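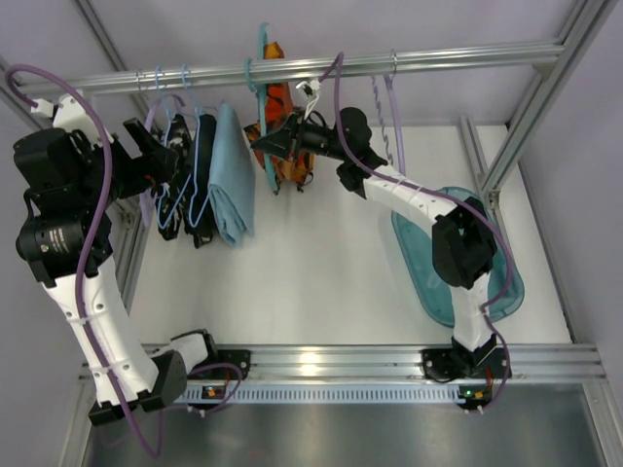

The Clanport baseball club lost its starting catcher in January, when he took a job inland, and for most of the winter it was assumed the club would bring in someone from outside. It didn't. The manager, in his second season, moved his third baseman behind the plate and left him there.

"He'd caught as a junior," the manager said when we spoke at the ground before evening practice. "He had the arm. The rest of it you can work on indoors while it's raining."

Clanport have since gone from the bottom of the table to the middle of it, and the manager is careful about how much he claims for that. The pitching is better. The schedule has been kind, with both trips to Drurkham out of the way early. He does think the new catcher has cut down the running game.

"Teams ran on us all last year. Dindau ran on us every time they got a man on. They've stopped trying it so much, and that changes what pitch you can call."

The catcher himself is hitting .316, well above anything he managed at third. He puts it down to seeing more pitches.

"You're back there all afternoon looking at the umpire's zone," he said. "By my second time up I know what he's giving on the outside corner. At third I was guessing." His knees, he added, are fine so far, though he has stopped taking the stairs two at a time.
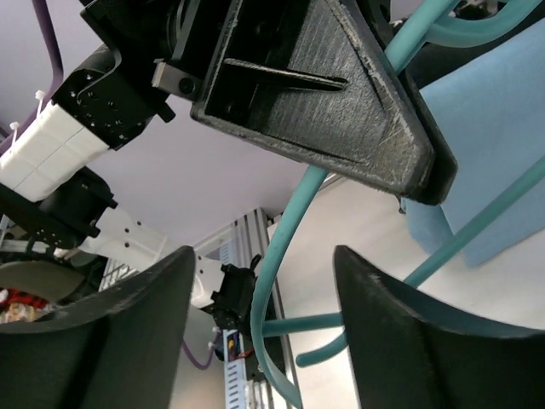 He will not catch both ends of a doubleheader. That was agreed before the season and the manager has stuck to it, even against Saengthong, when the backup was carrying a sore thumb and the second game was lost by a run.

"I got some stick for that one," the manager said. "I'd do the same again. We've got 30 games and he's no use to me if he's limping by the end."

Money is tighter than it was. The club spent 3,000 on a new backstop net over the winter, which left nothing for another bat, and the bottom of the order has been poor. The manager would like a left-handed hitter and says he has spoken to one, but would not say where the player is now.

Asked whether the catcher might go back to third next year, he shook his head. The catcher was less sure. "I miss fielding bunts," he said. "I'd play there tomorrow if he asked me. He won't ask."

Clanport are at home to Dindau next, with the second-choice catcher due to start.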